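4.2 What changed at the packing bench

I should say up front that I worked at Brandeck for two summers before I ever studied the place, so I came to this part of the project with opinions (and a sore wrist!). Back then the job was simple to explain. You picked up a jar, you set it down where it belonged, and you did that until lunch. When the Ullora line came in, most of us figured the jars would be the first thing to go. What happened was messier, and I think a lot more interesting.

The people I talked to now spend part of each shift working through a pair of hand-held grippers, one in each hand, moving jars on and off a small raised platform so the motions can be used to teach the line. Figure 4 gives a feel for it.
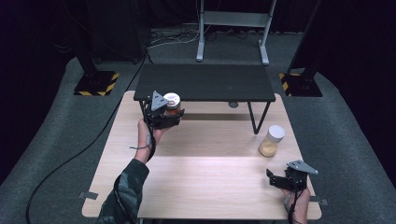 Figure 4. Jar handling with two hand-held grippers. The left gripper is closed on a small glass jar near the corner of the black platform; the right one is open.

Of the 50 workers who filled out our survey, nearly all brought up the grippers before they brought up pay or hours, and I didn't expect that. Several said they'd lost the feel of the lid under their fingers and had to learn to watch the jaws instead. One told me she'd started slowing down at home too, reaching for the salt like it might be graded! Others loved it. They liked being asked how a thing should be picked up, which had never come up in all their years on the floor.

The logs cover 2,845 jar moves, all collected in July, and I go through the timing data in the next section. For now I want to stay with the question of credit, which kept coming back in the interviews: when the line copies your grip, whose work is it doing?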